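ROBOTICS CLUB NEWS: THE LAUNDRY PROJECT

Jun 3, 2021

If you have walked past the Windenon workshop after lessons and heard cheering over what sounded like nothing at all, that was us, and it was almost certainly about a T-shirt.

Since February the senior group has been teaching a pair of robot arms to fold clothes. We chose it because everybody in the group hates doing it at home, and because the Gredholm Challenge added a household tasks category this year and we couldn't resist. Last year we entered the block stacking and did quite nicely, thank you, but a block stays the same shape when you pick it up. A T-shirt does whatever it likes!

The way we work is that two members drive the arms by hand through a fold, one arm each, while the computer records every movement. Do that enough times and the software (we call ours Toprak, after a very long vote) begins to have a go on its own. We set ourselves a target of 500 recorded folds by the end of term and we have reached 519, which is a lot of evenings and a lot of biscuits. The younger members have turned out to be the best drivers by miles. They are patient, they don't snatch, and they talk to each other the whole way through -- "mine's got the hem, go, go, wait, go".

Sleeves are still the worst bit. Toprak is happy enough bringing the bottom of a shirt up to the middle, but it will sometimes take hold of two layers when it wants one, and then the whole thing goes round in a twist. The coding half of the group has been trying slower approaches and a gentler squeeze, and the last batch of tries was so much better that we stayed late to watch them all again. We also learned a good deal about cables. They need enough slack for the arms to reach right across the table, and then they need somewhere sensible to go when the arms come back.
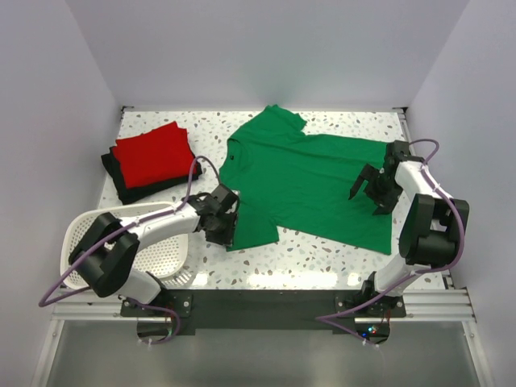

Both arms on the green T-shirt, with a folded pile at the back left.

Next up is the Griler round, where each team gets 30 minutes at the table and the judges bring the clothes. We won't know the colours or sizes beforehand, so we are practising on as many different things as we can. Please send in old T-shirts! Any size, any colour, clean if at all possible. Long sleeves are very welcome too, as we are feeling brave. There is a box by the workshop door.

Our fundraising for the trip stands at £920 after the cake sale, so a huge thank you to all who baked, bought or did both. It will pay for the minibus and a set of spare gripper fingers.

New members can join at any point, and you don't need to have done any coding. If you can fold a shirt, come and show us how you do it -- we have been arguing over the proper method for weeks.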